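Flastum Porte - module de téléopération et de démonstration pour l'ouverture de portes

Réf. 2051-P. Fabricant : Brouwer. Disponible sur commande, délai de 9 semaines.

Flastum Porte est un ensemble logiciel et matériel destiné aux équipes qui enseignent à un bras robotisé la manipulation de poignées à levier. L'opérateur guide la pince à distance ou déplace le bras à la main, et chaque essai est enregistré avec la vue de la caméra de poignet, les positions articulaires et l'ouverture des doigts. Le même poste sert à piloter un bras réel ou son équivalent en simulation.

Le module est livré avec une bibliothèque de portes simulées. Les revêtements, les formes de levier et les rosettes sont interchangeables, et l'orientation du levier au repos se règle dans le fichier de scène. Un levier vertical oblige l'opérateur à tourner le poignet autrement que pour un levier horizontal ; nous conseillons d'enregistrer les deux cas séparément.

Phase d'approche

L'opérateur amène la pince face à la porte, doigts ouverts, puis centre le levier dans l'écartement avant d'avancer. La vue de poignet suffit pour cet alignement. Le retour d'effort n'intervient qu'à partir du contact, et la vitesse d'avance peut être bridée depuis la pédale. Dans la vue ci-dessous, le levier pend à la verticale, juste au-dessus de l'intervalle entre les deux doigts.
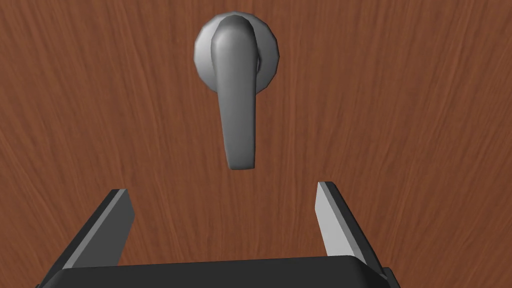
Modes de démonstration

Guidage manuel : le bras est mis en compensation de gravité et l'opérateur le conduit par la poignée de guidage. Mode réservé au bras réel.

Commande à distance : manette à six axes fournie, gâchette proportionnelle pour la fermeture des doigts. Fonctionne sur le bras réel et en simulation.

Reprise : l'opérateur laisse la politique apprise exécuter la tâche et reprend la main à tout moment. Les segments corrigés sont marqués dans l'enregistrement et peuvent être exportés seuls.

Contenu de la livraison

- Manette à six axes avec support de table
- Pédale de validation (début, fin, rejet de l'essai)
- Poignée de guidage à bride
- Licence logicielle pour un poste, avec mises à jour pendant la première année
- Bibliothèque de portes simulées
- Jeu de 900 démonstrations de référence, téléopérées en simulation

Le bras, la pince et le poste de calcul ne sont pas compris.

Données enregistrées

Chaque essai forme un dossier autonome : images, trajectoire, commandes de l'opérateur et résultat déclaré à la pédale. Les essais rejetés sont conservés par défaut - l'option de suppression automatique se trouve dans les préférences du projet. Un script de conversion vers les formats d'apprentissage courants est installé avec le logiciel.

Formation et assistance

Une prise en main d'une journée est proposée dans notre atelier de Hestville, ou sur site. Elle est assurée par Gintarė Butkienė et couvre le calibrage de la caméra de poignet, les trois modes de démonstration et le tri des essais. Groupes de 7 personnes au maximum. Les pièces de rechange sont expédiées depuis le dépôt de Hercombe.

Prix sur devis. Indiquez dans votre demande le modèle de bras et l'ouverture maximale de la pince.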